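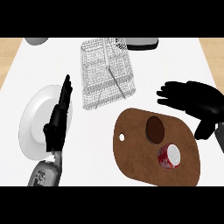
白い天板と金網かご(CG)

10月 工房ノート 朝9時すぎから

柿渋の続き。前回のページが途中で終わっているので、そこから書きます。

仕込み番号402の瓶、ふたを開けたらやっぱり臭い!これは毎年書いている気がするけど、毎年びっくりするんだから仕方ない。ただ今年のは臭いの奥にちょっと酸っぱい感じがあって、去年のより嫌いじゃないです。色はまだ薄くて、番茶を二番煎じしたくらい。スポイトで取って和紙の端切れに落としてみたら、じわっと広がって輪の縁だけ少し濃くなった。乾いたあとの色は夕方にもう一回見る。

布の下準備のほうは、精練を2回やった麻と1回だけの麻を並べて比べるつもりだったのに、干すときに混ざってしまった(私です、すみません)。端に糸印をつけておけばよかった。手ざわりでたぶん分かると思って目をつぶって触ってみたけど、全然分からない。Bednarekさんにも触ってもらったら自信満々で「こっち」と言うので、いちおうその順番で並べてあります。信用しすぎないこと。次からは赤い糸が2回、印なしが1回。

木綿は前に書いた豆汁の下地をもう一度試した。大豆を一晩水につけて、ミキサーにかけて、さらしでこす。こし方が甘いと粒が残って、あとで染めたときにそばかすみたいな点々になるので、こしたあとにもう一回、目の細かいほうのさらしで。刷毛はÖzkanの古いやつを使った。毛がだいぶ短くなってるけど、へたってるぶん豆汁を含みすぎなくて塗りやすい。新しい刷毛もおろしたいんだけど、あれは本番の柿渋用にとっておきたいんですよね…。

昼前、一回目の塗り。柿渋は水で2倍に割った。薄すぎるかなと思いつつ、去年原液で塗ってバリバリの板みたいになったのがまだ棚にあるので(あれはあれで敷物になっている)、今年は薄いのを何回も重ねる方針でいく。塗ってすぐはほとんど色がつかない。ここで不安になって重ねたくなるのを、お茶を飲んで我慢する。

我慢しているあいだにShekさんが来て、型紙の話になった。渋紙を自分たちで作れないかという相談で、薄い楮紙を貼り合わせて渋をひいて、乾かして、いぶして、というあれ。いぶすところがうちでは難しい。煙なしで天日だけだと水に弱いままなのか、それとも時間さえかければそこそこ使えるのか、私も知らないのでやってみることにした。2枚貼りと3枚貼りを作って、縁側の軒下に吊るす。貼るときは紙の目を縦横互い違いに。Shekさんの手が速くて、私が糊をのばしているあいだにもう次の紙を持って待っている。ちょっと待って、を何度も言った。

糊はこんにゃく糊と渋そのものと、どっちで貼るかでしばらくもめた。結局、渋で貼った。こんにゃく糊のほうは次回やる。粉はHindoの袋がまだ半分残っているはず。湿気てないか先に確認のこと。

午後は鉄媒染の試し。さびた釘を酢で煮てこした液が流しの下にあって、ふたに私の字で「さわるな」と書いてある。薄めて、一回塗りの乾いた布に筆でちょんちょんと置いていったら、置いたところからすっと灰色になって、これは何度見ても楽しい!調子に乗って端切れ7枚ぶんやってしまった。濃さを変えたつもりだったのに、見た目ではどれも似たような灰色。うすめ方をもっと思いきり変えないと差が出ないみたい。端切れの裏に鉛筆で濃さを書いておいたので、乾いてからもう一度並べます。鉄を置いた筆は柿渋の瓶に絶対に入れないこと。去年これで一瓶まるごと黒くした人がいます(私です)。

夕方4時半、朝の和紙の輪。乾いて少し赤みが出ていた。真ん中はほとんど見えなくて、縁だけがうすい橙色。これはこれできれいなので、ノートの裏表紙に貼っておいた。

片づけの途中で、Bednarekさんが媒染液を薄めたバケツの水を庭にまこうとしていたので止めた。鉄の液はためておく桶が裏にあるので、そちらへお願いします。豆汁の残りも傷むのが早いから置いておかない。明日の朝に開けたら大変なことになる。

買うもの:さらし、ゴム手袋の小さいほう、楮紙の薄口(前と同じ厚さ)、はかりの電池。広口瓶も欲しいけど、Avexのは口が狭くて刷毛が入らなかったので別のを探す。

次やること
・麻の二回目の塗り。塗る前に一度しっかり日に当てる
・渋紙の吊るし場所、雨が吹きこむようなら廊下の奥へ移す
・こんにゃく糊版の2枚貼り
・402のふた、昼に一度開けてガスを抜く。窓を開けてから!

手がまだ臭い。石けんで何回洗ってもだめなので、今日はこのまま帰ります。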